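Changes to corporate merchandise ordering

Following its annual supplier review in June, Jiltex has revised the way it accepts orders for branded merchandise and staff apparel. The new arrangements take effect on 2 September 2021 and apply to all business customers, including those with standing accounts.

The minimum order for printed apparel is now 103 pieces per design. Orders of 1000 pieces or more will be assigned a dedicated account officer, who will remain the customer's contact until delivery is complete.

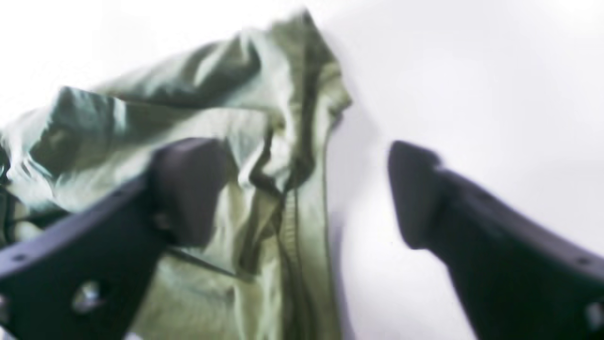 Olive-green garment.

Customers are asked to supply logos as vector files. Where only a scanned logo is available, our artwork office in Tikcombe can redraw it for a fixed fee. A colour proof will be issued within seven working days of receiving the artwork, and production will begin once the proof has been signed and returned.

Changes requested after sign-off will be treated as a new order. This includes changes to sizes, thread colours and the position of a logo — a matter that caused delays for several customers last season.

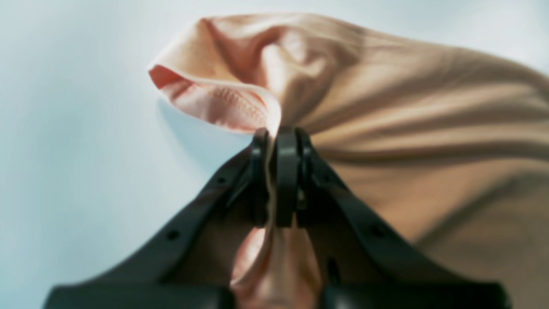 Deliveries may be divided among as many as seven addresses at no added charge. Please provide a complete address list with the purchase order, along with the name of a person at each site who is authorized to sign for the goods.

The Boonchu range of drinkware and desk sets remains available under the previous terms while current stock lasts. It will then be replaced by the Ornunura range, and catalogues will be mailed to account holders.

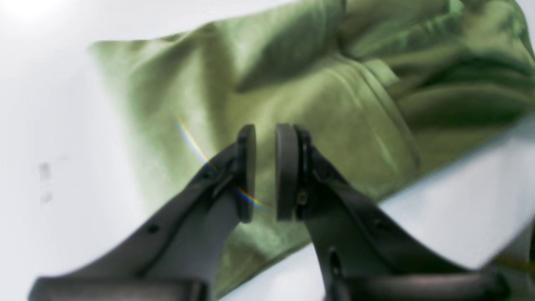
Enquiries

Questions about existing orders should be directed to Vichien Khamphan, Manager, Customer Accounts, at extension 1149. Please quote your purchase order number in all correspondence.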